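Block table, gallery page

Quick page, more later when I get a minute. We've been on the stacking thing at Carna since October and people keep asking about the blocks. Colors are red, yellow, green. Order matters for the Grodance rules (red at the bottom, yellow next, green last) and yes we still argue about it.

Set comes from Devadiga, 30 blocks in a tub, most of them never leave the tub. Plain sides, no letters, no numbers. Quyên wanted the lettered ones – too busy, I said, and she has not forgiven me.

A few notes before the pics. Tape gets redone whenever the corners start lifting. Black only, the blue stuff left glue all over teh place. A tower has to start inside the square or it dosen't count. Best run so far is 16 towers in one sitting, then we stopped for noodles.
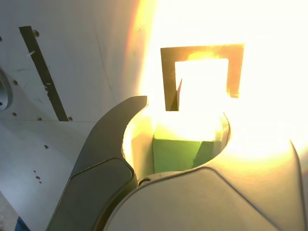 Green, up close. Strong light on this one.

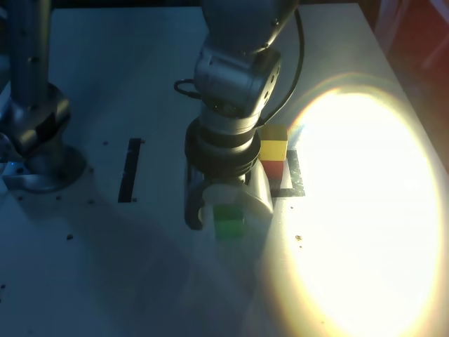
Yellow on red on the black square, green still up at the gripper.

Jarlath Ó Flaithearta wrote in to say the green should go in the middle, that is how they play it at Flanulden, and red on top is far easier to spot when a tower starts to lean. He also thinks a taped square is too kind to beginners and would rather have a single dot. Fair enough, though I'd like to see him manage 7 in a row on a dot!

Ánh Diệp asks if the blocks scratch. Yes, a bit, mostly at the corners. Wipe with a damp cloth, no spray, let them dry before they go back in the tub.

Still to add – the tall towers, the tub itself, Chiến's score sheet if he ever finds it. Spare tape is in the drawer under the kettle, please put it back after.

Page last touched 11 July 2019.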